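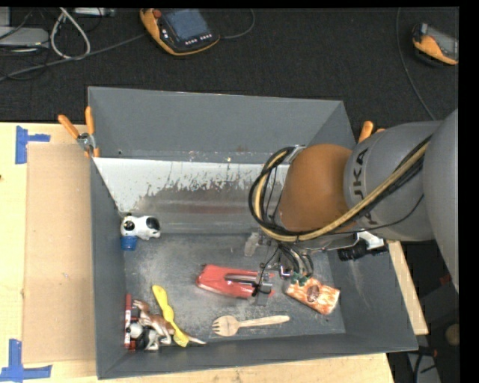 Ralelthorpe Warehouse Workers Say Yes to Their First Contract

I'm Hortensia Agudelo, and I've been on the bargaining team at Wunari's Ralelthorpe warehouse since April, so please forgive me if I sound a little giddy! We counted the ballots last night - 213 in favor, 36 against - and we finally have a contract.

It runs three years. Night shift gets a raise in the first paycheck after signing, and schedules now have to be posted 10 days ahead (my kids may recognize me again). Sakda Srisuk and I sat through every session, and I still can't believe we got the schedule language.

Wunari has to sign next. Reporters can call Charoen Intarasuk at the local's office - he picks up most afternoons.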